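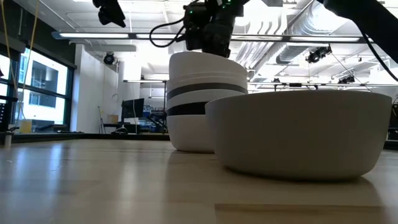

Bowls and Tables: Pictures from Our Winter Tableware Day

Dec 20, 2020

Welcome to the gallery page of the Ivmont tableware group. We are a small circle of people who like plain dishes, and two times in a year we put our things together on the tables and look at them. The winter meeting was smaller than the one in April, but I think it was the better one, because there was more time to hold each piece and talk about it.

I am Sarla Nigam and I keep this page. English is my third language, so please write to me if some sentence is not clear. The notes for each piece come from the cards which the members filled in, and I have only made them shorter.

The numbers are from our own catalog. If you want to ask about a piece, please give the number in your message, then I can find the card quickly.

No. 167. White bowls with two black bands, stacked

The bands run close to each other with a strip of white between them, and the lower part of the stack is left plain. Lerato Mofokeng wrote on the card that two bands are harder to paint than one, because the eye compares them all the time. She has tried it at home on a small bowl, and she says that her second band always climbs up a little on one side. I did not know this before, and now I look for it in every shop.

For daily use I would choose this kind for soup or for rice. Dark bands on white do not go out of fashion, and they are friendly with almost any tablecloth. My own cupboard is low, so a tall stack like this would have to live in two parts.

No. 204. Large wide bowl, white, with a flat rim

The outside is smooth and matte. Eirlys Yorath would like it for salad and Myfanwy Prydderch would like it for bread dough, and they discussed this during the whole coffee break. I am on the side of Myfanwy. A broad rim is pleasant to hold when you carry a heavy bowl to the table, and it is also a good place to rest a spoon.

Matte white needs some patience. A metal spoon can leave thin gray lines on it, and Haf Nicholas takes them away with baking soda and a soft cloth. She makes a paste with a few drops of water, rubs lightly and rinses well. She asked me to write that you should try it first on the bottom of your bowl.

The table

Several people wrote to me about the wood, so I will give it a place of its own. It is pale, almost the color of honey, and it has such a shine that the lamps make long stripes on it. White dishes look very nice on a surface like this, and even their reflections can be seen a little. In April we used a dark blue cloth, and many of us found it too heavy for white pieces. I vote to stay with the bare wood next time also.

If you have a glossy table at home, please put felt under unglazed feet. The foot of a bowl can be rough even when the rest is smooth, and one short push is enough for a scratch.

Small notes about stacking

Eirlys puts a paper napkin between every two bowls if they will stay in the cupboard for more than a month. Haf does not do it and has never had a chip, but she lifts each bowl straight up and does not slide it. I do as Haf does, only more slowly. Wide bowls I keep separately, with nothing inside them, although this costs a full shelf.

For the next meeting

We would like to see more serving dishes and also some pitchers. Lerato will bring No. 465, an oval dish from her aunt, and she hopes that someone can tell her how old it is. Myfanwy is still searching for a lid that fits No. 681. The opening is a little oval, so a normal round lid moves around on it. If you have spare lids in a drawer, please bring them all, and a soft measuring tape too.

Members who want their cards back can write to me until the end of the month. Please say if you want the paper card or only a copy.

Text and catalog: Sarla Nigam
Corrections to the cards: Haf Nicholas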